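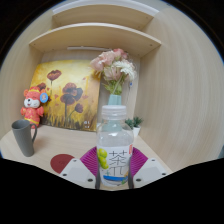 On Tue 6 March, Mairéad Brennan wrote:

> Okay, you've been going on about the Drinier fingers since October and
> I finally cleared enough of the bench to start printing a pair. Before
> I burn a whole weekend on this, can I pick your brain?
>
> First, pads. Which way do your ridges run? The drawing in the shared
> folder has them straight across and my gut says that's wrong for
> anything round. Second, what does the whole thing weigh in the hand
> now? My wrist was toast after an hour with the old one. Third, the
> trigger. I get a sort of notchy feel about halfway through the squeeze
> and I can't tell if it's the rails or the linkage.
>
> Also, are you still planning to move the fingers to the arm as they
> are, or are you going to make a second set? I'd like to only print
> this once, please.
>
> Mairéad

Hi Mairéad, hi all,

Oh good, somebody else is building one! I was starting to feel like I'd hijacked the list for my own hobby.

Taking these in a silly order because the pads answer is the long one.

Weight: 485 grams, with the camera on it and the cable hanging off the back. The old one was a good bit more and I never wrote the number down, but most of the difference is the handle. I hollowed it out and put ribs inside, and I swapped the big steel rod for a skinny one (the big one was left over from the Kamano slider and was way overkill for this). I can go through a full evening of picking things up and putting them down and my wrist doesn't complain until I'm making dinner. If yours comes out heavier, look at your infill first. I had the slicer on some leftover profile for a vise jaw and printed a solid brick of a handle before I noticed.

Trigger: it's the linkage, I'd bet money. Mine did exactly that. There's a short arm that pushes both carriages, and if the hole is even a little tight it binds right where the arm goes over center. Ream it by hand, put it back together, squeeze it fifty times while you watch TV, take it apart, ream it again. I did try grease and it made things worse, since the dust from sanding the mount plates got into it and turned into a kind of paste. Dry is fine. If it still catches after that, loosen the rail screws, close the fingers all the way, and tighten everything up while they're closed. That lines up the carriages better than anything I could do with a square.

Now pads. Your gut is right and the drawing is old, sorry. I'll replace it tonight. The ridges are supposed to go on a slant. Straight across was okay on boxes and miserable on bottles, and bottles are pretty much my whole life at the moment. With the straight ones I'd get the thing up off the desk fine and then it would start to rotate as soon as I tilted my hand, and a half full bottle has a lot of opinions once the water starts moving. The slanted ones still let it creep if I barely squeeze, but a normal squeeze holds. I haven't done a proper side by side with a scale or anything, so take this as one person's kitchen-table science.

Couple of notes on printing them, because I wasted a lot of filament:

Print pads flat on the bed, ridges up. Standing on end looks nicer and then they split between the layers.

Go slow. Whatever speed your flexible profile says, go slower than that.

Don't glue them on until you've had the fingers mounted and opened and closed them all the way. I glued my first pair and one was on the wrong finger. You can get them off with a hot knife but you'll hate yourself.

Make extras. I keep two spare pairs in the drawer. They pick up crud and wiping only gets you so far.

I also ended up making the mount plates in white and the pads in magenta, and I'd say do something similar even if the colors make your eyes hurt. The camera is looking down at its own fingers the entire time, and when I had everything in dark gray I kept losing track of where the pad ended when I was going back through the video. The fingers are still dark gray. It's the pads that matter. My tracking script (it's the one from the Jalamus repo, with the thresholds moved) went from pretty flaky to boring, and boring is what I want.
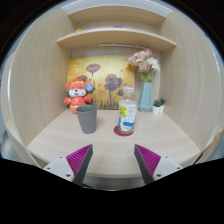
Fingers open, bottle on the coaster. Slanted pads, white mounts.

About your last question, the second set. The plan is still one set of fingers for both. The bolt pattern on the mounts is the same as the one on the arm, so in theory I pull them off the handle and bolt them onto Lagos (that's the arm, for the newer folks - we name them after cities, don't ask me who started it). In practice I've only had them on the arm for one evening and the camera sat a little higher than it does on the handle. It doesn't sound like much. It moved the fingertips in the view enough that the policy kept reaching short, and it closed very politely on nothing, again and again. So I'm making a little spacer so the camera is in the same spot relative to the fingers on both. I'd hold off on printing the camera bracket if I were you. Fingers, mounts and pads are all final enough. Bracket is going to change.

The recordings I've been doing are plain old desk stuff. I work in the alcove desk now, shelves overhead, light bar on under the bottom shelf. I used to do it all on the bench with a bedsheet behind everything, and it worked great on the bench with the bedsheet and nowhere else. So now the painting stays, and the flowers, and the little plants, and the plush guy in the hat, and I just work around them. The bottle goes from the coaster to some other part of the desk and back. I do six in a row, shift things a bit, do six more. The clear bottle is a pain, because you can see right through the top of it to whatever's behind, and I picked it for exactly that. Anything opaque feels like a vacation afterward.

One thing I'd love a second opinion on. On the way down, do you let go as soon as the bottom touches, or do you wait a beat? I was letting go right away because it's how I'd put down a bottle normally. Going back through the video, I'm opening my hand while I'm already pulling away, and the bottle gets a tiny tug sideways. With my own hand I'd never notice it. On the arm I think it's going to be a bottle on the floor. So for the last few sessions I've been making myself set it down, stop, open all the way, and then back off. It's slower and it feels ridiculous, like I'm acting in a play about putting down a bottle. If anyone has tried it both ways, please tell me before I record another whole evening of it!

Oh, and the wide lens. Somebody asked off-list if the bendy look is a problem. For me, no, not so far. I leave it round, black corners and all, and don't flatten it. I tried flattening it early on and lost the edges, and the edges are where the fingers come in. The only annoying part is judging distance when you're watching live, so I don't watch live. I look at the real bottle.

Files: new pad is v4 in the shared folder, ignore v3, v3 has the holes mirrored. The spacer isn't up yet. If your printer runs tight like mine, open the fastener holes in the plates by a hair before you print, especially the small one near the top. I cracked a plate there, and it's always the last screw that does it.

Bring yours over once the fingers are on and we can swap pads and see if it's the print or my grip. I'm in most evenings, just text first.

P.S. Does anybody still have the Kamano belt tensioner? I lent it out and I've forgotten to whom.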